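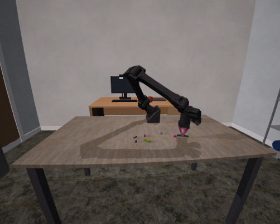

Teleoperators wanted: simulated tabletop tasks (part-time, paid)
Posted February 19, 2024
Reference: 3836
Location: Tisstead office, second floor
Contact: Malachy Gallagher

Hosdale is hiring part-time operators to control a simulated robot arm by hand and record demonstrations of simple tabletop tasks. The recordings are used to train Kalleo, our software for picking up and sorting small parts. We have 23 places. Work starts as soon as places are filled and runs through the end of July.

You do not need a background in robotics or programming. Most of our current operators had never used a robot before they came here. We train everyone from the beginning.

What the work is

You sit at a desk with a screen and a hand controller. On the screen is a room with a robot arm on a table and a handful of small objects in front of it: blocks, cylinders, bars and similar pieces in different colors. When you move the controller, the arm follows. A trigger under your index finger opens and closes the gripper.

Each task comes with a short written instruction, such as "pick up the green bar" or "move the pink block to the left side of the table." You read it, do it, and press a pedal to end the recording. Then the objects are set out again in a new arrangement and you go on to the next one. A single recording usually takes less than a minute.

The pieces are small compared with the gripper and often lie close together. Getting hold of one without knocking its neighbor is the hard part of the job, and it takes most people a few days to get comfortable with it. Long, flat pieces are harder than upright ones. We start new operators on single objects with plenty of space between them.

You will also spend part of each shift reviewing. This means watching recordings made by other operators and marking them as usable or not usable, with a reason picked from a short list (dropped object, wrong object, long pause, bumped the table, and so on). Operators do not review their own recordings.

How we want tasks done

Move at a steady pace and take a direct path. If you miss a grasp, back off and try again; a second attempt is fine and we keep those recordings. If you drop something off the table or pick up the wrong piece, end the recording and mark it as failed. You are not penalized for failed recordings. We would much prefer an honest "failed" to a bad recording marked as good.

There is no bonus for speed and there are no daily quotas.

Hours and pay

Shifts are four hours, morning or afternoon, with a 20-minute paid break in the middle. You choose between three and five shifts a week. Please tell us which ones suit you when you apply. We can usually work around classes and school pickup times but we can't offer evenings.

Training is five shifts in your first two weeks. It is paid at $800 in total, paid at the end of the second week. After that you move to the regular hourly rate, which is in the information sheet we send to everyone who applies. Parking at the building is free. The 227 bus stops across the street.

What we are looking for

You must be 18 or older and allowed to work in the United States. You should be able to read short instructions in English and sit at a screen for up to 50 minutes at a time. Glasses and contact lenses are fine. You need to be able to tell colors apart, as many of the instructions name an object by its color. If you are color-blind and interested, please write to us anyway. We have reviewing shifts that do not depend on it.

Both left-handed and right-handed controllers are available. The desks adjust in height, and the pedal can be swapped for a button.

Experience with video games, sewing machines, model building, dental work or anything else that needs steady hands is useful, but it will not decide whether you are hired.

What we record

We save the movement of the controller, the movement of the simulated arm and objects, and the time taken. We do not film you or record your voice. Your recordings are stored under an operator number, and your name is kept separately by the Tisstead office. The recordings are shared with our development partner, Aaltonen, under the operator number only.

How to apply

Send a short email to Malachy Gallagher with reference 3836 in the subject line. Include your name, a phone number, the shifts you could work and the date you could start. A résumé is welcome but not required.

If there is a place that fits your hours, we will invite you in for a 45-minute tryout. You will get a few minutes to practice with the controller and then do ten easy tasks. The tryout is paid whether or not we offer you a place. Bring a photo ID for the front desk.

We answer every application within two weeks. If you applied last year and did not get a place, you are welcome to apply again.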